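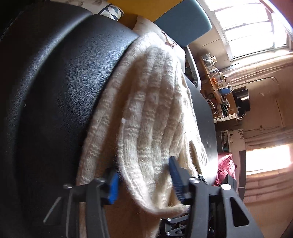

Work in this period was on the pad comparison for the Kilater hand-held gripper. The aim, as agreed with Räsänen, was to decide which finger lining goes on the units we hand out for home recording. Three linings were tried: the smooth grey strip from the first build, a soft foam, and the ribbed blue pad supplied by Zulura. Knitwear is the item that gave most trouble last time, so we spent most of the period on it. A cream sweater with a fuzzy, basket-like stitch was our main test piece, and with the ribbed pad against the knit the fingers can take hold of a rolled hem without the operator having to push down into the seat underneath. The smooth strip slid off the same hem more often than it held. Foam held well at first but picked up fibres and needed cleaning after every session.

Teemu Vainio did the bench work and Elli Oksanen ran the sessions in the flat. We chose a lived-in room on purpose. The bench results from September were good for all three linings and told us very little about what happens on leather, where a garment moves as soon as one side of it is pulled.

Recordings

The target was 500 usable recordings for this stage. We have 3,357 in total, counting the short ones, and Elli is still sorting them. Short ones are kept if the grip itself is complete. The sorting is slower than planned and will run on for around 20 working days. Solten has offered a script that would flag recordings where the fingers never close, and we would like to try it before paying for more hours.

Folding tasks

Single folds are now routine. The operator takes one edge, lifts it, lays it over and lets go. Folds that need two hands are harder to teach, as new operators tend to bring both grippers in from the same side and the linkages knock together. Teemu has written a one-page note on where to stand. Thick folds are still a problem. When several layers of knit lie on top of each other, the near edge becomes blunt and the fingers have to open almost fully to get round it. We tested this on the round black leather top with the sweater partly folded and the tips spread either side of the thick edge. 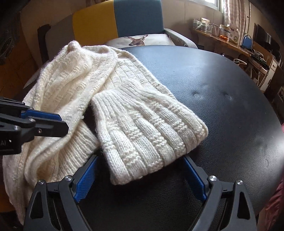

Problems and costs

The pivot screws work loose with heavy use. We now check them at the start of each session and have ordered thread lock. Two ribbed pads came away at the corner and were glued back. Zulura replaced both free of charge. Spending is within budget apart from spare linkages, where we are 5 per cent over.

Next period

We propose to fit the ribbed pad to all units and stop work on the foam. The smooth strip will be kept for hard objects only. Elli will repeat the thick fold tests with a wider finger opening, and we need a decision from Räsänen on whether towels and bedding should be added to the list.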